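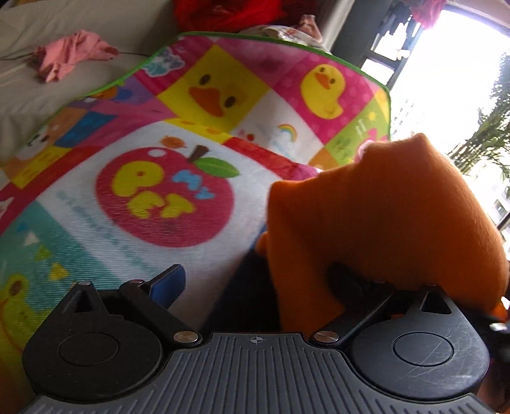

Household Tidying Study
Progress report to the Belau Fund
Prepared by Beril Akyol, September 25, 2025

Work since July has gone into soft items: clothes, blankets, cushions and plush toys left around a living room. We now have 560 recorded pickups from 19 homes, all made by people using a hand-held gripper. The Jillstead homes are finished. The Dursun homes are running behind, mainly over scheduling, and 6 visits are still open.

On the main question, the answer for now is no. The arm in our lab can pick up a single soft item from a clear surface most of the time. It does poorly when cloth lies on cloth. It often takes two things at once, or lets go too early when a loose fold slips out of the fingers.
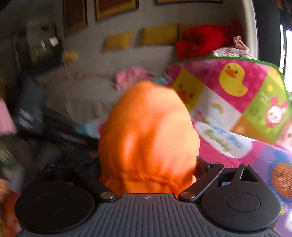

Bulky items are slower than small ones. A person holding the gripper will shift the wrist to keep a big bundle from blocking the view, and the arm has not learned to do this. Folding has not been tried and should come out of this year's goals.

Stimano sent replacement finger pads, and we have fitted them to 5 of the grippers. It is too early to say if they help.

Spending is on plan. For the next period we ask to move the unused travel money to labeling, where we have a backlog of roughly three weeks.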